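Square Footage Is the Wrong Place to Start

I sold houses in Admont for 9 years, and most buyers opened with the same question. How big is it? They had a number in mind, usually 2,000 square feet, and would skip anything under it.

I think this costs people money. My own house on Tunstall Road is 1,467 square feet and has held five of us without much trouble. The rooms are square, the hallway is short, and the kitchen has a door to the yard. I have walked through bigger places where a third of the floor was landing and entryway – space you heat and clean and never sit in.

Cormac Ó Dálaigh, who trained me, made clients measure their couch before he would show them anything. Some were annoyed. Most of them bought smaller than they had planned.

Listings should carry a floor plan with room dimensions as a rule. A total tells a buyer very little, and agents know it. Until that changes, ask for the plan before you book a showing, and if the agent won't send one, move on to the next house. 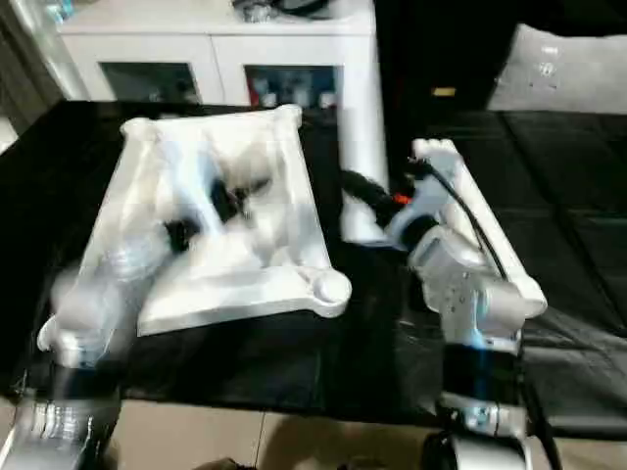
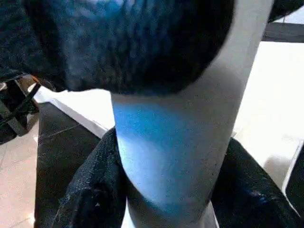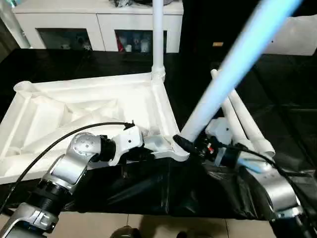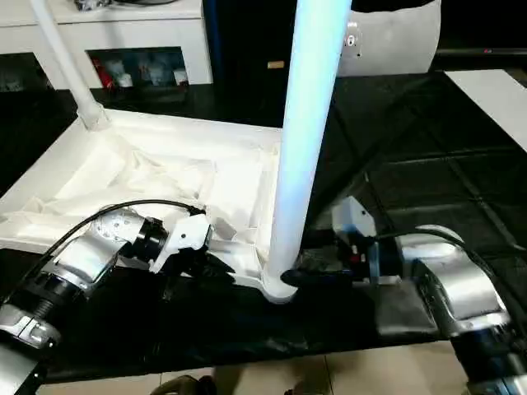

What About Resale?

Sellers worry that a small house will sit. A well laid out one in Admont rarely did in my time, provided it was priced against its real neighbors and not the new builds out at Solance.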